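Writing Suspense, Handout 4: What Your Reader Doesn't Know Yet

Lovely to see so many openings come in by 27th February, and I did read every one of them, some twice! A few thoughts while they're fresh.

Most of you began with a person waking up somewhere strange, and that's a perfectly good place to begin, but do let us be puzzled for a little while before the explaining starts. In the Rillau extract (the ferry chapter, all 1,645 words of it) we don't learn why Espinoza is hiding until page 8, and by then we'd follow him anywhere.

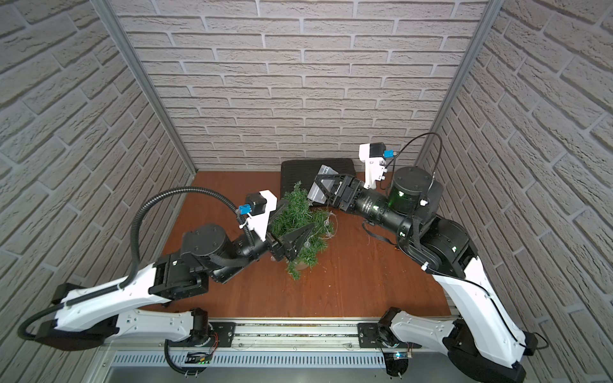
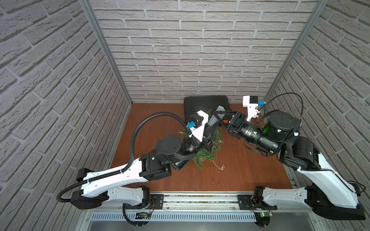 Dialogue is the other thing. People who are frightened rarely answer the question they've been asked, so try letting yours dodge a bit, or fuss with a coat button, or ask for tea.

For next time, please take your opening and cut 60 words from it, then read it aloud to somebody patient. After that, have a look at the hospital scene in Isel, page 199, and mark each spot where you wanted to read faster.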